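Home Forums Housekeeping Standards Guest Rooms Log in

Loose items on beds at changeover

Stavcombe_Lettings wrote:
Members are invited to comment on the draft guidance for April. It proposes that soft toys and other small belongings found on a bed be placed in one open basket before the linen is changed, and returned to the pillow end afterwards. We manage 16 properties and would welcome a uniform practice.

M. Vanhove wrote:
The Lirnen house has followed this procedure for two seasons and I support it. I would ask that the guidance specify plastic with perforated sides. Wicker catches on jersey sheets, and we have replaced several on that account.

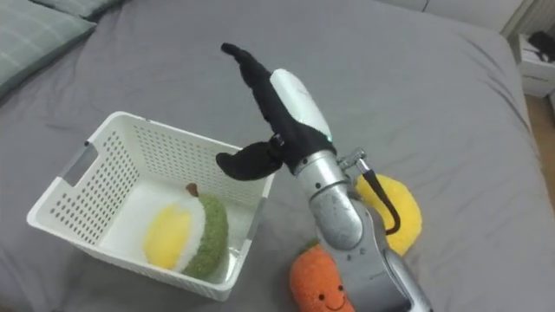

Plush fruit in the white basket, grey sheet, Lirnen house.

The basket should be large enough for a child's usual collection - ours takes up to 8 toys - and should have a handle opening at the short side.

gashaw_rooms wrote:
I must disagree on one point. A basket that has stood on a floor should not then be set on a bed. At Gashaw we use a chair or the nightstand, and our staff are instructed accordingly.

M. Vanhove wrote:
The objection is a fair one. Our baskets are kept on a shelf in the linen cupboard and do not go on the floor. In the smaller rooms the nightstand is too narrow to hold one.

Tavard Linen Desk wrote:
With respect to creasing, a light basket will do no harm to a fitted sheet. A full one may leave a mark if it stands there for the whole of the clean. We suggest that it be moved before the final smoothing.

gashaw_rooms wrote:
I maintain my view, but would accept wording which leaves the choice of surface to the property.

Stavcombe_Lettings wrote:
Noted. The draft will be amended to read "a clean basket, on a surface of the property's choosing". Further comments may be posted until noon tomorrow.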